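Unit 7 handout - Screen time limits and shared devices

Right, last session we got as far as setting up the family account, and a few of you stayed behind to ask why the child profile could still open everything. I promised I'd write it down, so I have.

The short version is that Tillik (the parental control program on the machines in room 205) does nothing at all until the profile is linked to a parent account. You can set all the limits you like, and they'll sit there looking very official, but the child logs in and carries on as before. So link first, then set limits, then log out and back in again. I forget that last bit myself - twice in front of the evening group!

Now, daily limits. I'd start with one total for the whole day and leave the separate app limits alone for a week or so. When I tried app limits at home I ended up with a list so long that I couldn't remember what I'd allowed, and my youngest could.

Web filtering comes in 3 levels: open, school age and strict. Strict only lets through sites on your own list, so expect to be called over a lot on the first evening. If Skolen is used for homework, add it to the list before you switch over. Do the same for any other site it sends children off to, or the page will load with big gaps in it.

Requests for extra time go to the parent's phone. You can say yes, no, or yes until a set time. Please check that notifications are switched on, as Tillik leaves them off in the 2026 version and I can't think why.
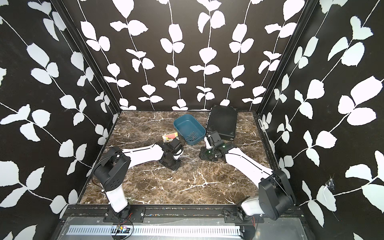 Two robot arms in a patterned enclosure.

To try before next time:

Make a child profile called Test and link it to your own account.
Set a daily limit of 7 minutes and let it run out, so you know what the warning looks like.
Send yourself a request for more time and answer it from your phone.
Open the weekly report and find where the blocked sites are listed.

Bring your phone and its charger next time, we'll be doing location sharing and it eats the battery.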